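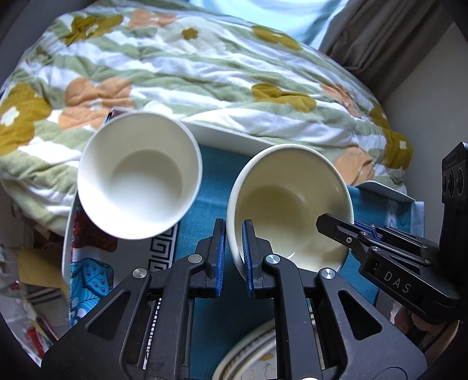

*Hand-held grippers at work with two cups on a lined tray.*

**Equipment Review Group, Flelcombe: Minutes, May 2026**

**Chair:** Iddrisu Acheampong

**1. Previous minutes**
The minutes of the February meeting were accepted without change.

**2. Condanix hand-held gripper kit**
The Chair presented the supplier's revised offer of $3,248 per pair, including replacement finger pads. Members asked whether the kit suited glazed and smooth-sided cups. The Chair advised that no grip figures had been supplied for either.

The competing quote from Tivuvier was noted. Its service plan does not cover pivot pins or linkages.

**Moved:** that Flelcombe take 16 pairs on trial, subject to written warranty terms. **Carried.**

**3. Servicing**
Mészáros has offered an on-site labour plan, capped at $2,000 per year. Deferred until travel charges are confirmed.

**Action:** Chair to request grip figures and warranty terms from Condanix.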